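Unit 8: Table Coverings in Domestic Interiors
Course reader, Housing and Furnishing Practice (N. Todorova, R. Hudec)

8.1 Function
A table covering in a living room protects the surface, hides wear and sets the dominant color of the room. The third function is often underestimated in student surveys. On a long table the cloth may be the largest block of color at seated eye level.

8.2 Printed cloths
Floral prints fall into two groups: all-over repeats and scattered motifs. Scattered motifs leave large plain areas, and these show creases more readily than a dense repeat does. Lengthwise creases usually come from folded storage. Record them as a condition, not as a defect.

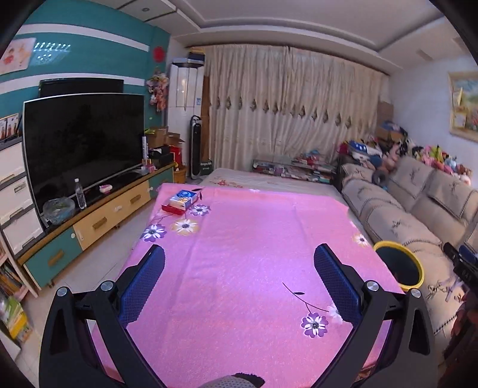

Sheen should be noted separately from color. A pink cloth may read as violet where light falls across it — take the color name from a shaded part. Where a second covered surface adjoins the first, enter it on its own line, even if both carry floral prints.

8.3 Small items
Tissue packs, papers and similar objects left on the cloth are entered under "resident use" with their position (corner, edge, center). Do not move them.

Assignment: survey one room using the Adarlow sheet. Length 900 words, due in November. Submit 2 copies to Š. Georgiev.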